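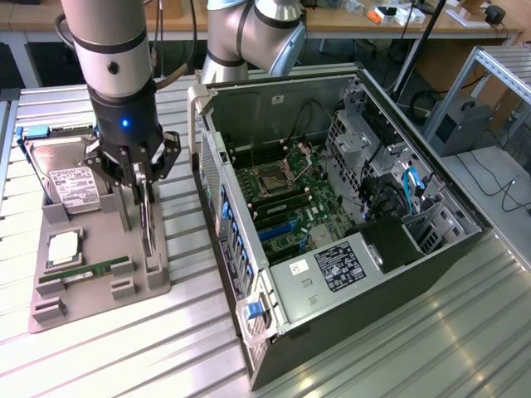

Filed under: Workshop Log / Storage / Backups

September, 4:40 pm

Third attempt at the Varnau archive restore. Lendar's status page says the backup set is "verified." I've stopped believing that word. As far as I can tell their verify step compares the file list against the file list, and naturally those two agree.

What I did: picked 352 files from the Varnau job folders, spread over old and new, and restored them to a blank volume. Compared checksums with the originals on the Drallau share.

Result: 12 mismatches. Three of those are my own fault (edited the originals after the backup ran, should have checked dates first). The other nine have the right size, the right date and the wrong contents. Two are drawings that open fine and look fine, and I would have signed off on them.

Eder's theory from the last call is a bad cable on the Drallau side. Maybe. A cable problem ought to show up in the error counters, and those are flat. I also don't see why a cable would only bother files over 70 MB, and all nine are over that. Smells like something in how Lendar splits large files, but nine files is a thin sample and I've been wrong about this software before.
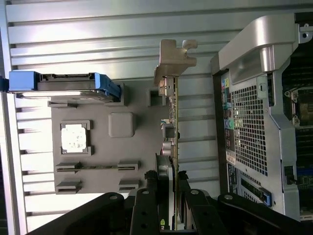

Hard drive in blue carrier, gray plate.

Reran the nine after lunch. Seven bad again, two came back clean. So now it isn't even repeatable, which I like less than a plain failure. Same source, same target, no settings touched between runs. Restore log says "completed" both times.

Memory test on the restore machine is going now. Should have done that first. If it comes back clean I'm out of cheap explanations.

Not doing until this is sorted:
- deleting anything from the Drallau share, whatever the space warning says
- moving the Eder jobs over to Lendar
- the compression setting their support keeps recommending. They can't tell me what it changes.

To try next: restore the same nine to a different machine, then cut one big file into pieces under 70 MB and back those up separately. If the pieces survive I'll send Lendar the logs again.

6:15 pm. Memory test on pass 3, no errors. Leaving it on overnight.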